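Most guides tell you to descale a kettle monthly. I'm doubtful. Mine went 11 weeks on Stovbridge tap water before it needed anything.

1. Half fill with equal parts white vinegar and water.
2. Boil, switch off, wait 36 minutes.
3. Rinse twice – three times if it still smells.

Skip the Firnow tablets. I saw no difference.

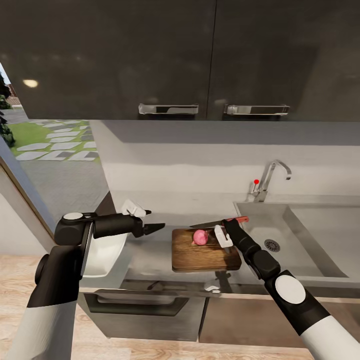
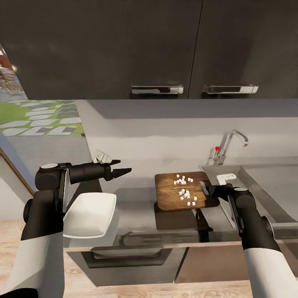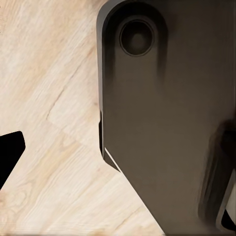
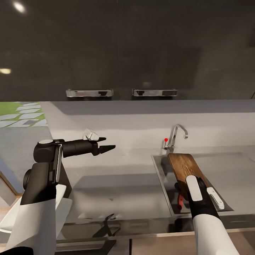 Vinegar fumes linger, whatever the Helby leaflet claims. Boil it away from upper cabinets with bar handles like the chrome ones in the last picture, or you'll be wiping steam off them for 10 minutes.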